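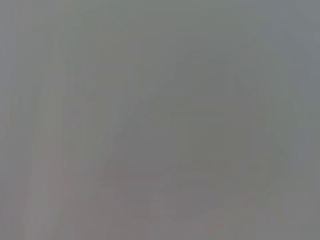

Soft gray, with a faint darker rounded patch toward the middle and right.

Plotov Clear-Coat Anti-Fog Spray, 33 ml
Sold by Zikarance Optical Supply

We get asked for anti-fog spray every winter, and for a long time we didn't carry any. Most of the ones we tried were watered-down dish soap in a nice bottle. Plotov is the first we've agreed to stock, and we still have reservations, so please read the whole page before you order.

What the maker says
One treatment lasts up to 14 days. Safe on all lenses. Streak-free. Works in any weather.

What we found
We don't believe the 14 days. On glasses worn all day and wiped on a shirt now and then (you know you do it), we got five days before the lenses started to mist over coming in from the cold. Swim goggles did worse. One long session in the pool and you'll want to put it on again. Ski goggles that live in a bag between trips did best, and we can see how somebody might get to 14 days that way.

"Safe on all lenses" is a big promise, and we won't repeat it. We had no trouble with plain plastic or plain glass. Mirrored lenses are another matter — one of our test pairs picked up a rainbow smear that took three washes to shift. If your lenses have a factory anti-fog layer already, leave them alone. Rubbing anything on top of that layer tends to ruin it, and the spray will get the blame.

Streak-free is true if you use very little. The pump gives out far too much in one go. Half a press per lens is plenty.

"Any weather" we can't speak to. We tried it in cold, in drizzle and over a pot of pasta. The pasta won.

How to use it
Wash the lenses with water and let them dry fully.
Spray both sides lightly.
Spread with a clean fingertip and wait one minute.
Buff with the cloth until the haze is gone. Paper towels leave lint and can scratch.

Don't put it on while you're wearing the glasses. Keep it away from contact lenses and camera lenses. The label has the full list of ingredients and the first aid advice.

In the box
Spray bottle, 33 ml
Microfiber cloth
Folded leaflet, mostly advertising

The cloth is thin and we'd use your own. The bottle is good for over 70 treatments by the maker's count. With that pump, expect fewer.

Plotov or Ung?
We also sell the Ung anti-fog wipes. They cost more per use and make more trash, but each one holds the right amount and you can carry a couple in a coat pocket. For a pair of glasses at home, get the spray. For travel, we'd take the wipes.

We dropped the Undau gel in April after too many came back with split caps. Please stop asking, we have none left in the back.

Will it fix my mask problem?
Partly. If warm air is pouring out of the top of your mask, no spray will keep up with it. Fit the nose wire properly first and see if you still need this.

Returns
Unopened bottles can come back within 14 days. Opened bottles can't, unless the pump is faulty. If yours leaks or sticks, send us a note with your order number and we'll replace it.

Store upright, out of the sun. Keep away from children.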